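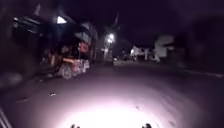

Ticket: road lighting, Kosham lane, stretch between the buildings
Opened 20/05/2022 by Zarmeena Gilani
Status: open

Road way too dark past the bend after sunset. Stall people complaining, shoppers too. 4 lamps on the Hajdu circuit, all dead.

Tried so far:
– breaker reset, no change
– swapped photocell for the Prolleck one, same
– checked fuse at pole 4, fine

Wurnska quoted 1,370 for new cable. Too much, not approving untill somebody tests the old run first. Almost 50 meters of it, shoud be a one night job.

Need: tester, ladder, second person. Pls call before coming – gate is locked after ten.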